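Kesto 双臂套件(社团版)器材页

大家好,我是社团里管器材的 Sem Van Rooij。新学期又有好多同学来问 Kesto 能不能借、怎么借、借回去能干嘛,群里一条条回太累了,干脆把这一页重新写一遍,以后直接甩链接!

Kesto 是我们参加 Pikine 家务机器人赛用的那套双臂,今年的题目是"客厅整理",主要动作就是把靠垫夹住,送回沙发椅上。听着简单吧?我第一次上手的时候也这么想(然后练到晚上八点才回家)。
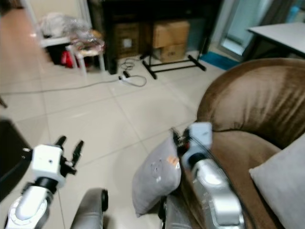

本页最后更新:11月 | 编辑:Sem Van Rooij

先说套件里有什么:左右手臂各一条,两指夹爪一对,腕部相机,线材一包,还有一本我们自己写的小册子。控制软件用的是学长学姐留下来的 Kitia,装好以后在菜单里选"双臂·客厅"就行,别选"双臂·桌面",那个配置的活动范围小很多,手伸到一半就不肯往前了,新人十有八九卡在这儿。

夹爪的力度在 Kitia 里是一个滑块,抓靠垫我一般放在 10 或者 11。再大也不是不行,但软的东西一夹就变形,松手的时候容易跟着夹爪一起跑。新手先从 10 开始,慢慢找感觉,真的不用急!
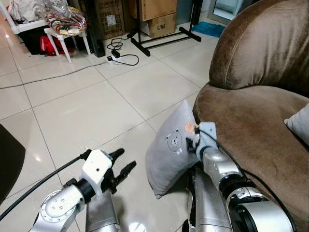 靠垫最好夹边,不要去夹正中间。中间太鼓,两根手指张到最大也吃不进去多少,夹边就稳得多。另一只手我习惯先张开,停在旁边待命,万一垫子歪了可以过来托一下。比赛规则里双手配合是有加分的,所以别偷懒只练一只手,左手右手都要轮着来。

场地方面,教室、活动室、家里客厅都可以练,地面平就好。瓷砖地反光比较强,腕部相机的画面有时候会发白,把曝光往下调一格再录。地上的电线尽量往墙边理一理,底座转向之前看一眼,我自己就压过两次网线……
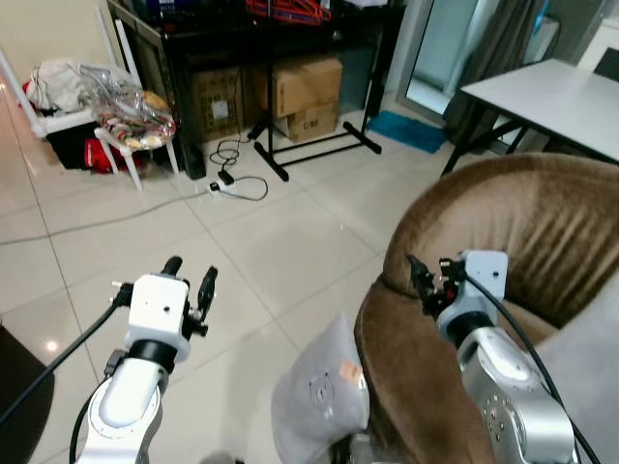
录数据的同学注意一下,每一段从手臂回到起始位开始,到松开靠垫结束,中间失败了也请保留,文件名后面加个"F"就好。今年我们攒了 879 段,离计划还差一截,欢迎大家多贡献几段!录完传到社团硬盘的 Kesto 文件夹,不要发我微信,手机真的装不下了。

然后是大家最爱问的耗材。手指外面的包覆层属于易损件,磨破、起皮都算正常使用,不用赔,还器材的时候跟我说一声就行。替换用的指套从 Baert 订,到货有点慢,所以看到开始翘边就早点讲,别等到整片掉下来。
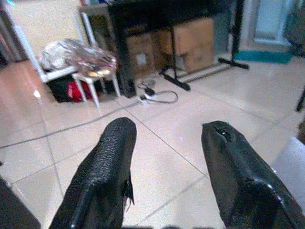 换指套自己就能弄:先断电,把旧的从指尖往下卷,用酒精棉擦干净残胶,晾一会儿再套新的。套的时候两边都要拉平,有褶子的话抓布料会打滑。换完记得在 Kitia 里重新做一次夹爪校准,菜单在"工具"最下面,藏得有点深,我找了半天才找到。

借用方式:社员填借用表,押金 500 元,归还检查完当场退。一次最多借一周,比赛前一个月只借给参赛小组(抱歉啦,器材就这么一套)。第一次借的同学要先来跟我练一次急停,十分钟就好,练完我在表上签字。

还的时候请把线材按小册子最后一页的图盘好,夹爪合拢再装箱。有问题直接在社团群里找我,晚上回得比较快。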